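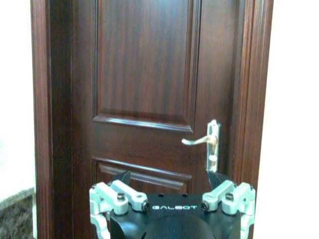
Part 2: Before the first wash

I set up my Flirneo washer in the bathroom, so these steps suit a small room.

1. Shut the bathroom door before you start. Mine opens inwards, and I've had it knock into me mid-job more than once!

2. Push the Flirneo back to its mark and tighten both feet by hand. Leave a gap of 2 cm at the wall.

3. Run one empty cycle at 30 degrees with no powder. Stay nearby and listen for drips.

Note: the leaflet says the empty cycle takes 97 minutes. Have a cup of tea.

4. Now pick your first load. I'd go for towels – they're forgiving, and you soon learn how much the drum will take. Drop them into a wire basket first and carry the lot over in one go. 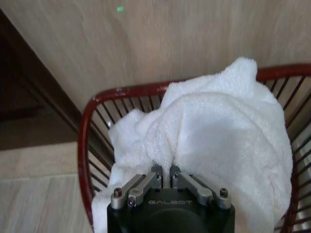

Thick towels hold a lot of water, so don't squash them in to save a cycle. Give each one a good shake and load them one at a time.

Caution: no fabric softener on towels for the first few washes. I used a capful of Bullon and they came out oddly slippery.

5. Set the spin, press start and leave the door lock alone.
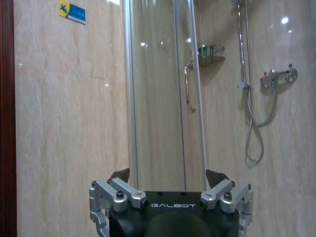

Drying is where a small bathroom gets tricky, and I do mine in stages. Leave the towels in the basket for no more than 20 minutes, then hang them up. If you've got a shower enclosure with a sliding glass door and aluminium posts, keep wet towels off the door, as the weight can pull it out of line. A folding rack is kinder.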